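Nustmont Community Kitchen
Progress report to the Sisodia Fund, August 2026

Prepared by Eilidh Farquharson, project lead

The kitchen has now run for two full terms under the current grant. We have served 547 meals at the weekly lunch against a target of 800 for the year, and we expect to reach that figure on time. The cookery course filled all 20 places, with a short waiting list for the next one.

Sarla Shukla took over the course teaching in spring. She has moved it towards cheap one-pot cooking and away from baking, which people had asked for in the feedback forms. Attendance dropped over the school holidays, as it did last year, and we have moved the start of the next course to October.
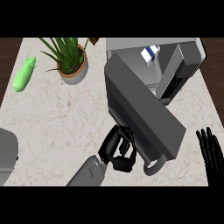

Spending is within budget apart from energy. The gas bill was higher than planned and we covered the difference from the equipment line - this means the second fridge has been put off. We would like to discuss carrying that item into next year.

Four people from the course have gone on to the food hygiene certificate, and 4 more have asked to take it. Welo, our dry goods supplier, has agreed to hold its prices until the end of the grant period.

Still to do: renew the hall lease, replace the extractor filter and send you the audited accounts.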